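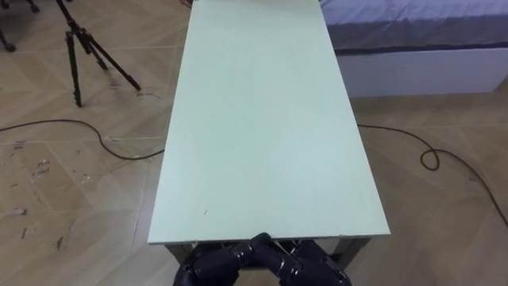
Veltatton bench notes, Wednesday

Machine: the two-arm unit, known on the paperwork as Naltgate 2 and in the room as Yu.
Job running: table carry, person on the far end, robot on the near end.
Complaint: right hand late to close, left hand on time, board goes crooked.

Started at 8:40 with the complaint as Peiyu wrote it on Tranden's ticket form, which has a box for "severity" and no box for "annoying." He put severe. I would have put annoying. We compromised by leaving it at severe, since the form can't be edited once it's sent.

What he saw yesterday: both hands get the close command, the left fingers come down on the top surface, the right ones think it over. By the time the right hand commits, the person at the far end has started to lift and the board has yawed toward the left. Nothing dropped. Peiyu says it felt like carrying a sofa with his brother.

First suspicion was the cable, because first suspicion is always the cable. There is one each side and both end up under the table. The right one has a little loop in it that keeps coming back however often we lay it straight. Pulled power, unplugged the right at both ends, looked at the pins, cleaned them, plugged back in. No change. Swapped left and right leads at the controller end and changed the port mapping to match. The fault stayed with the right hand. So the leads are innocent, and I have put the swap back the way it was, and I have written that down because last time I did not.

Straightened the loop. It came back before lunch.

Second suspicion, tendon slack. These fingers stretch their tendons over time and the maintenance sheet says check tension every 2,000 closes. The counter on the right hand said far less than that, which was reassuring until Yiran asked whether anyone had reset the counter when the hand was rebuilt in June. Someone had. Someone had also not retensioned it afterward. I looked through the notebook to find out who, and it was me, so we can move on.

Procedure as done today, for the next person:

Park the arms with hands low in front of the table, palms in, fingers clear of everything. Arms powered and braked, hands off. Don't do it with the arms limp. They settle while you are busy and the reading wanders.

Take the back cover off the hand. Four screws on this one, all different lengths because of the rebuild. Lay them out in the order they came. The long one goes nearest the wrist and if you put it anywhere else it touches the board inside.

Pull each fingertip straight with the spring gauge hooked on the last joint and read it when the joint starts to give. All fingers on the left hand were inside the band. On the right, the index was well under and the rest were at the bottom edge of it. The thumb was fine. The thumb is always fine and I don't trust it.

Take up the index first, a quarter turn at a time, and flex it by hand between turns so the slack works its way through. I went too far once and had to back off, and backing off means you flex it all over again, so go slow. Then bring the others up to match.

Cover on. Hands powered. Run the homing routine with nothing in reach. Right index homed on the second try. Left homed first time, as it likes to.

Then 20 open-and-close cycles in the air, both hands together, with Yiran watching the trace and me watching the fingers. Trace says the right now starts with the left. To my eye the right was still a shade behind at the very end of the close, and Yiran said my eye was not a calibrated instrument. Fair. I asked for the zoomed trace anyway and there it was, a lag in the last bit of travel, small but on every cycle.
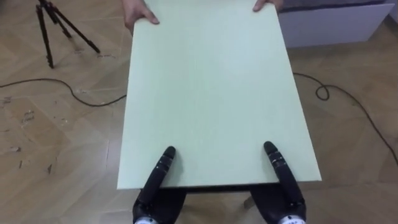

Went on to the board trials regardless, with the lag noted, because the only test anyone upstairs cares about is whether it can hold up its end of a table.

Rules we use for these, unchanged: one person on the far end, one at the stop button, nobody in between. The person on the far end calls the lift. The person on the stop does not chat. Keep the lift low until both fingers are reported in contact. If the robot side tips, the person lowers, they don't wrestle. Yiran has opinions about that last one, having once wrestled.

Ran 18 lifts in total. Notes from the log, tidied a little:

The first few were with the grip force where it has always been. Level enough. The right finger reported contact later than the left each time, though much less late than on the ticket. The far end person said there was no tug sideways.

Middle batch, I dropped the grip force on both hands to see whether the lag grew. It did. That points at friction more than slack, since a weak pull should suffer more from something sticky than something loose. Took the cover off again (same screws, same sulking) and found the index tendon riding against the edge of its guide. Some fine black dust in the channel where it has been rubbing. Guide was seated crooked, by a hair. Pushed it home with the plastic stick and wiped out the channel. No lubricant. The last person who oiled one of these left a fingerprint on every surface we own, and the fingertips stopped gripping for a week.

Last batch, grip force back to normal, guide seated. Contact on both sides came in together as far as the log can resolve. Two of those lifts still showed the right behind the left, and on both the hand had started a touch lower than it should, so I am blaming the approach height and not the hand. I could be wrong. It is late in the day and I would like to be right about something.

Fingertip pads: checked both sides while I was there. Left pad has a shiny patch where it rides on the board. Right pad less so, presumably from all the arriving late. Good enough to keep. Spares are in the second drawer, in the bag marked "screws."

Housekeeping, none of it glamorous. The floor on the left side needs a sweep before the next run. There are pale chips and specks down there and I don't want grit under a foot while somebody is holding the other end of a table. The tripod stays where it is. Peiyu lined it up on Monday and I have been asked, in a tone, not to move it.

Settings at close of day:
Grip force, both hands: standard
Right index tension: inside band, upper half
Right middle and the rest: inside band
Left hand: not touched
Port mapping: original
Approach height: not touched, see below
Close counter, right hand: reset, and this time the retension is written next to it

Still open:

Approach height. Yiran thinks the table model has the top thinner than it is. I think the wrist zero has drifted. Either would put the hand low on one side. Cheap check is to bring both hands up under the front edge with no lift and measure the gap on each side with a feeler gauge. If the gaps differ it's the wrist and I buy the coffee. If they match it's the model and Yiran can go and argue with it.

Guide seating. If one guide was crooked after the rebuild the others may be too. I only looked at the index. Whoever has the cover off next, look at all of them, and please don't tighten the cover screws past snug. One of the holes is already on its second thread insert.

Ticket. Peiyu to add today's result and leave it open until the approach check is done. He wants to change severe to something milder. The form says no.

Added 5:15. Yiran reran the air cycles after the hands had sat idle for an hour, to see whether the tendon relaxes. Index tension dropped slightly and stayed inside the band. Recheck it in the morning before anyone lifts anything, and write the number here, on this page, under this line.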